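Taking a group of 14 to a robotics open day - what should we ask them to show?

Posted by Izzati Ngau in Visits and Outings

Hello everybody. I help to run a small stationery and general goods shop, and in December I will bring a group of 14 people from our local traders' association to the open day at Paltari. They make a shelf-sorting robot called Orik, and they have a practice store inside their building. The visit is two hours and the demonstration is only a part of it.

My difficulty is that I do not know what is a good thing to ask for. On their sign-up form there is a box "What would you like to see?" and I must fill it before they confirm our time. Most of us sell small items: pens, refills, erasers, batteries. I am afraid they will show us the robot moving big boxes, and we will all clap and go home with nothing learned. Has anybody been there already? Is it suitable for people who have no technical education? Also, one of our members uses a wheelchair, so I would like to know if the viewing place is flat.

Wahyudi Sitompul
Joined 8 years ago, 57 replies

I went with my cousin's company in the last round, so I can tell you what I remember. English is my third language, please excuse mistakes.

First, the floor. The practice store is all on ground level and I did not see any step between the door and the viewing line. The aisle itself is narrow, so I would write to them in advance about the wheelchair. They answered my own email the next morning.

Second, what to ask. In the box please write exactly your goods. Our group wrote only "retail" and we received a very general demonstration, with cartons. After the break I asked the guide, Marin Softić, if we could see something small, and he was kind and changed the programme. The small goods were much more interesting for me. They do the same job by hand and by robot, and you can compare. The person sits low at the shelf and sorts the packets into a box with a clear lid, and you understand how many little decisions there are: which packet is in front, which one leans, how hard to hold it. I had never thought about it, and I worked in a shop for many years.

Questions I was glad I asked:
What does it do when two packets stick together?
Who puts the shelf in order again if it drops something?
Can it read the label if the packet is turned backwards?

To the last one the answer was "sometimes", and I respected them for saying so.

I took this one from the viewing line screen during the hand part.

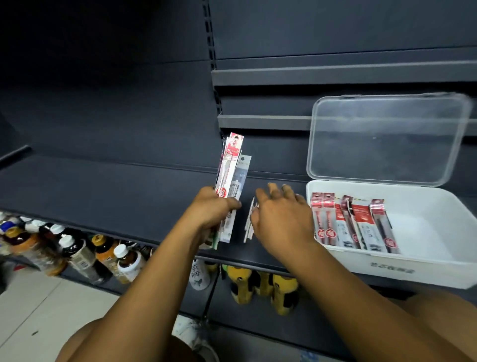 Sorting pen refills by hand at the practice shelf, Paltari open day.

Lorne Landry

Parking is terrible, take the bus. Robot was slower than I expected but the coffee was good. Bring a sweater, they keep the hall cold.

Uliana Karpenko

I agree with Wahyudi about writing the exact goods. I would add one thing - ask if you may bring a few packets from your own shop. When I visited, they accepted this from a lady who sells sewing supplies, and her needles were a bigger challenge for Orik than anything on the programme. They may say no, but the question costs nothing.

For people without technical education it is quite suitable. The talk at the beginning has some difficult words, but there is a printed sheet in plain language at the front desk. With 14 people I think they will divide you into two groups, so decide before who goes with whom. Please choose one person in each group to write down the answers. We did not do it, and afterwards everybody remembered a different price.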